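Notebook - tidy-up bench, February, started 4:10 pm

Carrying on from the Fodier trials. Question on the board is still the same one: can the arm do a boring chore start to finish without one of us hovering. Dishes are parked until the Trika grips come back. This week it's putting a game away. Mahjong tiles, cardboard box, white table, black mat.

Why tiles - they're all one size, hard, cheap to drop, and they have a right way up. A kid can clear a set in a few minutes while talking about something else. Good yardstick for us.

Setup notes so I don't have to redo this:
- mat goes right of center, box open behind it, lid back
- mixed pile to the left, mostly face up. Leave a few green backs in there on purpose
- a couple of tiles off the mat on the right. Dimitriou script assumes everything starts left, want to know if it copes
- sponge cup and orange cloth stay on the table. Real tables have junk on them
- don't straighten anything between runs!!

Numbers from the Tarport log: 1,009 pick attempts so far across all chores. Tiles batch today was 62 picks, 60 of them got hold of something. Sounds great, isn't. Getting hold is the easy part now. Two misses were both tiles lying edge to edge, fingers came down on the seam and pushed them apart. Same thing we saw with the dominoes.

Bigger trouble is turning over. Face down on the mat is what we ask for, and the wrist wants to do it as one big swing, then lets go too high. Tile bounces, lands whichever way. Tried slower. Slower works but then the whole job drags and you'd be quicker doing it yourself with one hand.

Also the white faces wash out on the white table. Green backs against black it finds every time. So half of what looks like skill is just contrast, need to be careful what we claim in the writeup. Shoud try a wood tabletop or a plain tablecloth before anyone gets excited.

My view for now: usable for sorting at a bench where we pick the surface. Not a kitchen table, not yet. Packing into the box I havent even scored, one thing at a time.

To do
- drop release height, rerun the turn-over
- seam case: nudge first, then grip
- 60 second cap per tile, log anything over
- darker cloth under left pile
- ask Trika again about softer fingertips

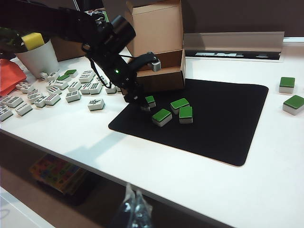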